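Rundstead Robot Open Day: Your Questions

I'm Edileuza Assunção, and I run the simulator room at the Rundstead open day. Every time I post the invitation I get the same handful of emails back, so I've finally put my answers on one page. Updated 08/07/2026.

What will I be looking at?

Mostly a big screen! We drive our robots around a simulated home, with furnished rooms, doors, tiled floors and so on, and you get to sit close and ask me anything while we do it.

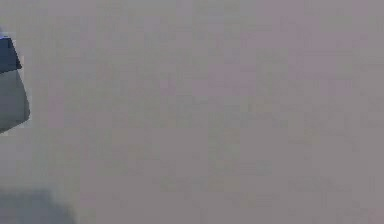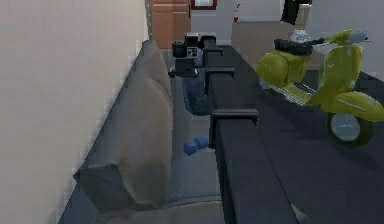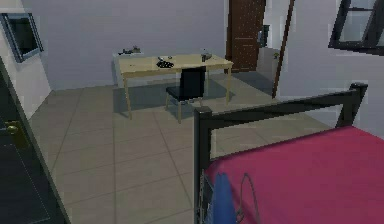
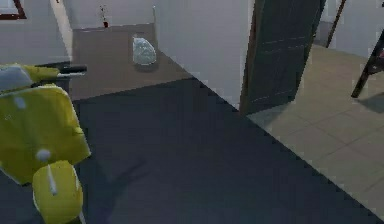
All four are views from the simulator.

Vasconcelos wrote to me after the last open day that the simulator was the best part of the visit, but that it took a good while to stop expecting a real robot to roll in from the next room. Could I please put it on the page that the whole thing happens on a screen?

Consider it done. There's no real arm in my room, and you won't need safety glasses or closed shoes for it.

Why don't you use a real apartment?

Money, space and broken dishes. In a simulated home I can let a beginner swing an arm straight at the furniture and then hit reset – we're back where we started and I haven't had to apologize to anyone's landlord. A simulated room isn't the same as a real one, though. Fabric is hard to get right, and so is anything you can see through. If you want to hear me complain about glass, ask early, because I can go on for a while.

Can I drive it myself?

Yes, please do! We have 2 driving stations and each turn lasts 10 minutes. You sign up on the sheet by the door when you get here. I can't hold a spot for you by email, so don't ask me to (people do ask, and I feel terrible every time).

Is it hard?

The first minute is. Most people push the controls much too far and the arm goes off somewhere they didn't want it. Go slow, watch where the gripper is, and let go if you get lost. The arm stops when you let go. I'll be next to you the whole time anyway.

What are Zikwood and Gadis?

Zikwood is what we call our home, the one with the rooms in it. Gadis is the program that keeps a record of each run so we can play it back later. If you drive, I can play your run back for you right after, and you'll see plenty of things you missed while you were busy steering.

Do you keep my run?

Only if you say so. There's a box to check on the sign-up sheet. No name goes with the run, just a number. The last one we saved was 678.

Can I bring kids?

Sure. The chairs at the driving stations are adult size, so smaller kids do better on somebody's lap.

How long should I plan for?

The demonstration starts at 3 and I talk for a bit before we open the stations. If you want to drive, come for the talk too, as I explain the controls then and I don't repeat the whole thing for each person.

I can't make it. Will there be another one?

In November, same room. I'll post the sign-up details on this page once I have them – and if your question isn't on here, send it over and I'll add it.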